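Besuch in der Gemeinschaftswerkstatt Turcotte, Januar

Die Werkstatt liegt im Hinterhaus einer früheren Druckerei, zweiter Stock, Lastenaufzug vorhanden, aber nur mit Schlüssel. Ich war am Nachmittag gegen drei dort, weil ich für unseren eigenen Verein wissen wollte, was man an Platz, Strom und Geld braucht, wenn man Roboterarme nicht nur auf Messen anschauen will. Pascal Hollmann hatte mir geschrieben, ich solle feste Schuhe anziehen und Zeit mitbringen. Beides war richtig.

Das Projekt heißt Clindasix. Die Gruppe will zwei Arme so weit bringen, dass sie kleine Gegenstände vom Tisch aufnehmen und an einer festgelegten Stelle wieder ablegen. Später sollen sie sich Teile übergeben. Mit einem Produkt hat das nichts zu tun, es geht den Leuten um den Aufbau selbst und um die Software, die sie Oltex nennen und seit dem vorletzten Winter in großen Teilen neu schreiben.

## Der Tisch

Gearbeitet wird auf einer großen braunen Platte, an die seitlich ein Rahmen aus Aluminiumprofilen anschließt. Netzteile und Kabel liegen auf einer niedrigeren weißen Fläche daneben. Laut Hollmann war das anfangs anders gelöst, mit allem auf derselben Platte, und nach jedem Umbau musste neu eingemessen werden.

Als Gegenstand für die ersten Greifversuche dient gerade eine gewöhnliche Computermaus auf einem Mauspad. Sie ist glatt und rundlich und damit schwieriger zu fassen als die Holzklötze, mit denen die Gruppe angefangen hat. Die Greifer haben zwei parallele Finger, der Hub ist begrenzt, und die Maus muss ziemlich genau in der richtigen Drehung angefahren werden.
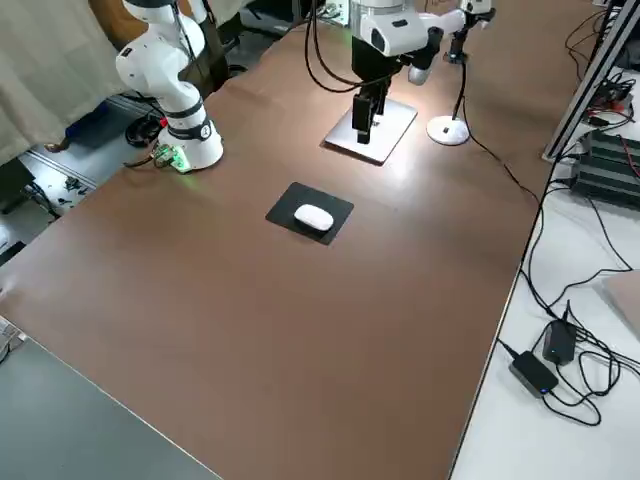 Ute Heitmann wandte ein, dass man mit der Maus zu früh angefangen habe. Solange die Kalibrierung nach jedem Neustart ein wenig anders ausfalle, wisse man bei einem Fehlgriff nie, ob der Greifer, die Bahn oder der Nullpunkt schuld sei. Sie würde lieber noch 200 Durchläufe mit den Klötzen fahren und erst dann wechseln. Hollmann sah das anders, die Klötze habe man im Herbst lange genug bewegt. Einig wurden sie sich in meiner Anwesenheit nicht.

Mir leuchtete Heitmanns Argument eher ein. In unserem Verein haben wir beim Fräsenumbau denselben Fehler gemacht und drei Dinge auf einmal geändert. Danach haben wir zwei Abende gesucht.

Was die Kosten angeht, war man offen. Die Arme sind gebraucht gekauft, der Rahmen stammt aus Resten, die ein Maschinenbauer namens Tanby abgegeben hat. Teuer waren die Kleinteile: Stecker, Klemmen, Kabel in der richtigen Länge. Für die Miete zahlt die Gruppe anteilig 180 Euro im Monat, Strom inklusive. Das ist weniger, als ich erwartet hatte. Der Raum ist dafür im Winter nur mäßig geheizt, ich habe die Jacke anbehalten.

Die Kabelführung fand ich noch verbesserungswürdig. An den Armen laufen die Leitungen außen entlang und hängen in Bögen, dahinter auf dem weißen Tisch liegt ein ganzes Knäuel. Eine Schleppkette sei geplant, hieß es. Ich habe mir notiert, dass wir das bei uns gleich am Anfang einplanen sollten, mit etwas Reserve am Handgelenk. Bildschirm und Tastatur stehen auf demselben weißen Tisch. Für die Software hat man von dort kurze Wege, und der Not-Halt ist nach Hausregel immer in Reichweite desjenigen, der die Bewegung startet.
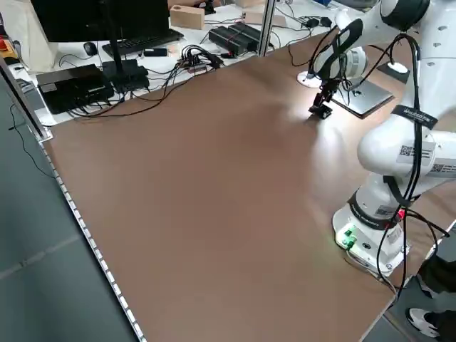
## Was ich mitgenommen habe

- Die Arme brauchen mehr Platz als gedacht. Unser kleiner Nebenraum hat 26 Quadratmeter, das würde für einen Arm reichen, für zwei wird es eng.
- Erst die Halterungen festlegen, dann einmessen. Die Reihenfolge hat man mir dreimal gesagt.
- Für Klemmen und Stecker setze ich bei uns etwa 200 Euro zusätzlich an.
- Jede Änderung ins Werkstattbuch, auch die kleinen. In Turcotte liegt es neben der Tür und ist gut gefüllt.

Gegen sechs wurde der Strom am Tisch abgeschaltet, und wir haben in der Küche noch Tee getrunken. Heitmann will uns im Frühjahr besuchen und sich den Nebenraum ansehen. Bis dahin soll ich den Grundriss mit den Maßen der Steckdosen schicken, den ich noch zeichnen muss.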